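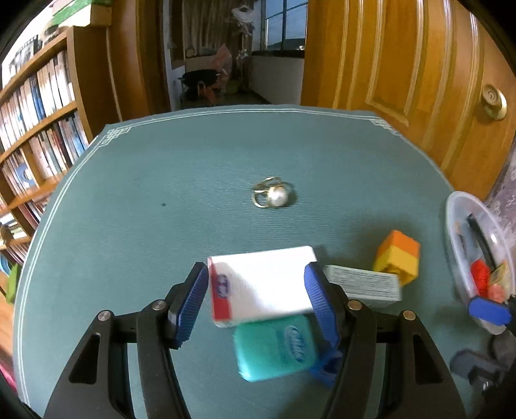 Speaker notes: What a bar of soap can tell you about your water
Carleen Whitcombe, Trakdale Library evening series

Opening (2 minutes, slides off)

Good evening! Ask for a show of hands: who uses bar soap at home? Who switched to liquid and came back? Let them talk to each other for a bit, this crowd likes to.

Then: I moved to Trakdale in April from Zutville, unpacked the same soap I had always used, and it would not lather. Same soap, same hands, different pipes. That's how I got hooked on this subject and I have been boring my relatives with it ever since.

Slide 1: What soap is

Fat plus lye. Keep it simple. One end of a soap molecule likes water, the other end likes grease. Grease gets surrounded and off it goes down the drain.

Hold up the jar of olive oil, then the bar I made from it. Pass the bar around (it's cured, it's fine to touch). Somebody always sniffs it. There's no scent in it at all, so ask what they think they smell.

Slide 2: Hard water

Calcium and magnesium, picked up as water moves through rock. They grab on to the soap and make scum, the gray ring in the tub. Soap tied up in scum can't make suds, so you rub and rub and use more.

DEMO. Two bottles with lids, one distilled water, one from the tap in the hall. Same small amount of grated soap in each. Shake hard. I love this part! The distilled one should foam right up to the neck. Walk both bottles down the aisle so the back rows can see. Bring a towel this time.

Slide 3: Old soap, old laundry days

People have been making soap for more than 2,000 years. Slow down here, it's my favorite section.

Rain barrels: rainwater is soft, so many households saved it for washing. Washing soda went in the tub for the same reason. Read the bit from the Trunuritz household book, page 74, where she scolds her sister for using well water on the good sheets. Do the voice.

If anyone asks about boiling: it helps with some kinds of hardness but not all. Kettle scale is the stuff that came out.

Slide 4: Bar or bottle?

Many "body bars" are made with detergents and aren't soap in the strict sense. They don't form scum the same way, so they can be a good pick for hard water. Show how to read the ingredients: look for "sodium tallowate," "sodium palmate" or "sodium cocoate" for true soap.

Make a bar last: let it drain and dry between uses. A dish with ridges is plenty.

Questions

Likely ones: softeners and salt, shampoo bars, whether lye is left in the finished bar (in a properly made one, no, it's used up). Save five minutes for the Bạch recipe handout, which people will want to take home. Copies are in the blue folder by the door.

Check the projector cable before 6:30.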